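Metallwanne Clastberg im Test

Seit Dezember steht die Clastberg bei mir im Hobbyraum. Gekauft habe ich sie als Sammelstelle für Kleinteile, die sonst auf dem Teppich landen. Bezahlt habe ich 70 Euro, der Versand kam extra dazu und dauerte 2 Wochen.

Die Wanne ist rechteckig, grau und oben offen. Einen Deckel gibt es nicht, auch nicht als Zubehör. Durch die große Öffnung kommt man gut an alles heran, und solange wenig drin liegt, findet man auch einen blauen Spielbaustein sofort wieder. 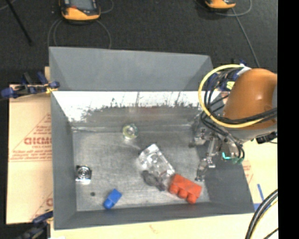 Material und Verarbeitung

Der Boden ist aus gebürstetem Metall und zeigt Schrammen und wolkige Schlieren. Wer eine makellose Fläche erwartet, wird sich ärgern. Mich stört es wenig. Eher stört mich der Glanz der Wand: Unter einer hellen Lampe blendet sie, und durchsichtige Teile sind schlechter zu erkennen als farbige. Ich habe die Lampe inzwischen versetzt.

Beim Hineinwerfen scheppert es. Eine Filzeinlage von Botwood liegt schon im Warenkorb.

Fazit: 4 von 5 Sternen, Abzug für Lärm und Blendung.

Savita Saxena, 6. Juli 2021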